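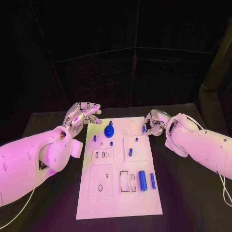
Aravind Kartha nous demande pourquoi le test de positionnement en mathématiques se fait désormais sans calculatrice, alors que les étudiants en auront une à presque tous les examens de l'année. La question est revenue plusieurs fois pendant l'été, dans des termes parfois plus vifs, et elle mérite mieux qu'une ligne dans la foire aux questions.

## Remise à niveau : ce qui change cette année

Le test sert à répartir les entrants de première année entre le cours ordinaire et le module de remise à niveau de Ditamport. Il ne compte pas dans la moyenne et n'apparaît pas sur le relevé de notes. Jusqu'à l'an dernier, la calculatrice était autorisée. Les correcteurs voyaient donc arriver des résultats justes sans aucune étape intermédiaire, et ne pouvaient pas savoir si l'étudiant maîtrisait les fractions, les puissances ou le changement d'unité. Or ce sont ces points-là qui bloquent en physique dès les premières semaines, quand il faut isoler une grandeur dans une formule avant d'avoir la moindre valeur à saisir.

Les énoncés ont été revus en conséquence. Les nombres sont simples, aucun calcul ne demande plus de quelques lignes, et une racine carrée peut rester sous forme de racine. Le barème donne des points à la démarche même quand le résultat final est faux. La calculatrice reste permise partout ailleurs, y compris dans les séances du module où elle est utile, notamment en statistiques.

Le test dure 90 minutes et comporte trois parties :

- calcul littéral et équations ;
- lecture de graphiques, proportionnalité, unités ;
- un problème rédigé, au choix entre deux sujets.

Les étudiants qui disposent d'un aménagement d'épreuves le conservent. Ils doivent envoyer leur attestation au secrétariat avant le test, même si elle a déjà été transmise au moment de l'inscription, car les deux dossiers ne sont pas reliés.

### Le module

Il compte neuf séances, toutes dans le bâtiment Farouk. Le nombre de places est fixé à 40. Les étudiants orientés par le test sont prioritaires ; les places restantes vont à ceux qui en font la demande, dans l'ordre d'arrivée. L'an dernier, plusieurs demandes volontaires ont été refusées alors que des inscrits ne venaient plus. Désormais, deux absences non signalées entraînent la perte de la place, qui est proposée à la personne suivante sur la liste.

Le contenu a été resserré. Les nombres complexes disparaissent du programme, puisqu'ils sont repris depuis le début dans le cours ordinaire. Le temps gagné va aux logarithmes et aux ordres de grandeur, à la demande des enseignants de chimie. La trigonométrie garde la même place qu'avant — deux séances — avec davantage d'exercices tirés de la mécanique.

Le polycopié Barken reste la référence. La nouvelle édition corrige les erreurs signalées dans le chapitre sur les inéquations, et l'ancienne peut encore servir à condition d'y reporter les corrections, disponibles à la bibliothèque. Les exercices en ligne sont sur la plateforme Ullel. Les comptes sont créés automatiquement à l'inscription administrative ; en cas de mot de passe perdu, il faut passer par le formulaire de la plateforme, le secrétariat n'y a pas accès.

### Après le test

Chaque étudiant reçoit sa copie annotée et une proposition d'orientation. C'est une proposition : on peut la refuser, dans un sens comme dans l'autre, après un court entretien avec un enseignant. Les parents nous écrivent souvent à ce sujet. Nous répondons volontiers aux questions générales, mais les résultats sont communiqués aux étudiants seuls, et c'est à eux de demander l'entretien.

Aravind Kartha suggérait aussi de publier un sujet d'entraînement. C'est fait : un sujet complet, avec son corrigé et son barème, est en ligne sur Ullel depuis le 4 septembre 2023. Il est un peu plus long que le vrai test, la partie sur les graphiques comportant un exercice de plus. Le corrigé propose deux méthodes pour le problème rédigé, et toutes deux donnent la totalité des points.

Un second test aura lieu en octobre pour les inscriptions tardives et les changements de filière. Les modalités sont identiques — même durée, pas de calculatrice — et les étudiants concernés rejoindront le module en cours de route, avec les fiches des séances manquées. L'inscription se fait au secrétariat, sur place ou par courriel, en indiquant le nom, la filière et le numéro d'étudiant.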